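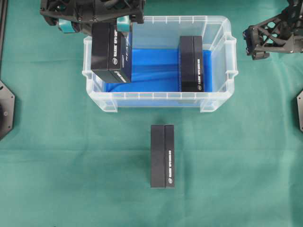

Black boxes into the blue-lined bin, one gripper at a time.

So, the budget! I promised Judite Vieira I'd write this up before we order anything else, and she has been very patient with me.

The arms are paid for and I'm not touching that line again. What eats the money now is the small stuff. Finger pads, for one. Dokico sells them in packs of 10 and I put three packs on the list for the year — Erzsébet Virág thinks that's stingy and she may be right (she usually is about spares). Then bins. I'd love a proper stack of the clear ones so we can stop swapping the lining back and forth, and Dradard quoted me $243 with shipping, which made me wince a little, but fine.

The big question is a second table. I set aside $300 for it back in November, thinking I'd find one used, and I've found nothing I like. If it's still sitting there in spring I'll move it over to cloth and boxes, because we go through more of those than I ever planned for!

Still waiting on Kernedik for the service plan price. Will add it when they write back.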